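Kovevis Tabletop Arm Kit, reviewed for anyone putting together a small lab budget

30 July 2018

I teach an evening automation course and also handle the buying for it, so I read kit reviews mostly for the parts that cost money later. The short version of this one is that the Kovevis arm is worth its price if you budget for the table, the lights and the spares at the same time. If you only have enough for the arm, wait a year.

We ordered it in December. The box holds the arm, the power supply, a gripper with two fingers and a wrist camera. The clamp for fixing the base is extra, and so is the longer cable, which you will need unless your computer sits right beside the arm. Between them they added $60 to the order. Kovevis should put the clamp in the box.

For the first course we used small plain blocks, moving them one at a time into an area marked on the tabletop. It's dull work and a good test of a cheap arm. Setup took me one afternoon with the printed guide, most of it spent on calibration.

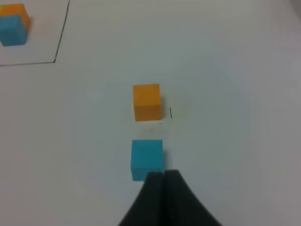 The software is free for a single arm. A second arm needs the paid license, at $300 a year, and that is the line I would look at hardest before planning a bigger lab. I had penciled in two arms and ended up keeping one and spending the difference on spare fingers and a better work surface. Viera Vlček, who shares the room with me, wanted the second arm and still does.

Accuracy is fine for teaching. The arm goes back to the same spot well enough for block work, and I would not ask it to put a pin in a hole. The joints make a whining noise at full speed, so we run it at half. The gripper closes firmly and the fingers unscrew with the hex key supplied. Replacement fingers come in pairs only.

I also looked at the Prundura arm. It is quieter and has a longer reach, but it ships without a camera, and by the time I had priced one with a mount it was $200 over the Kovevis. Ojala sells a bare kit for less than either. You would have to put it together yourself, and I didn't have the hours.

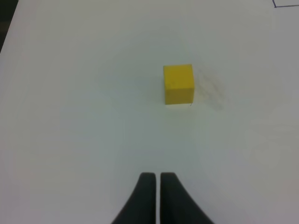

Work surface belongs on the budget sheet as its own line. I tried to save here by using an old desk with a dark wood grain, and the students spent their evenings adjusting color settings. We moved to a plain white top from Plevholm and most of that stopped. White has its own problems, and you should plan for them. A yellow block stands out strongly on it, but so does a tiny dark fleck at the block's lower corner, and a soft gray smudge can be hard to tell from a shadow. Put aside money for even lighting and something to wipe the top with. The outline for the drop area can be drawn or taped. Either costs next to nothing.

Support was slow. I wrote to them twice over a calibration fault and got a useful answer the second time. The warranty is one year and does not cover the fingers.

My whole setup, with arm, clamp, cable, surface, lamps and spare fingers, came to around $1000. I would buy it again at that figure. I would order the clamp with the arm and leave the old desk where it was.

Comments

Bogdan Surdu
Does the camera come off easily? Our storage cabinet is shallow and I would have to take it apart every night.

Silvia Říha
Two screws, Bogdan, but you have to calibrate again when it goes back on. We leave ours mounted and cover the arm with a cloth.

Vikas Upadhyay
Good to see the license fee mentioned. I missed it when I did our plan and had to go back and ask for more.

Kristýna Halás
We have the Prundura. It is quieter, as you say, but the spare parts took so long that I now keep two sets on the shelf. Add that to your comparison.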